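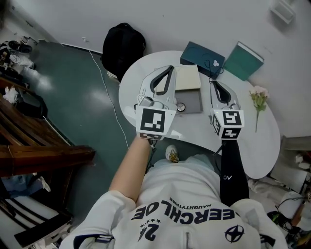

Pose drift again, all morning. Left tracker fine, right one slides off by a few cm whenever the wrist rolls over, then snaps back like nothing happened. Spent an hour blaming the clock offset. Wrong. It's the tag picker: when two faces of the cube are in view it swaps between them every few frames, and the face offsets in the right hand's config are old. With both cubes over the table like that, more than one pattern showing on each, it has every chance to swap. Fixed the config, left the swapping for now. Need a proper solve over all visible faces instead of picking the biggest. Rin Noguchi said this in August and I said later. Well it's later.

Reran the Barasa replay on 200 clips. 117 came through clean, before the fix it was 80. Better but not good. The rest mostly die at the grasp, the width signal lags the pose and the planner thinks the fingers are shut before they are. Must check wether the lag is constant. If it is, one line. If not, ugh.

Also Clokach fell over at clip 600 when I tried the full set overnight, out of memory, it keeps every undistorted frame. Why did I write it like that. Added a cap, not tested.

Then the wrist views after lunch. The fisheye mask is too tight, it was eating the far corners where the other hand comes in, and I want that other cube in shot, it's a free check on the relative pose between hands. Loosened it.

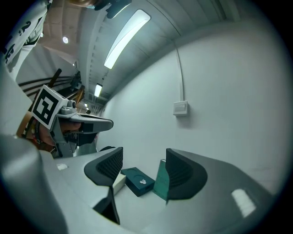

Wrist view, teal box between the fingers, other gripper's marker coming in from the left.

Detector is happy with the box, less so with the see-through green panel beside it. Depth there is rubbish, holes everywhere. Might just drop that object from the target list till Zostance has the new weights in.

Tomorrow: multi-face solve, lag plot, reply to Rin. Eat somthing before 3 this time.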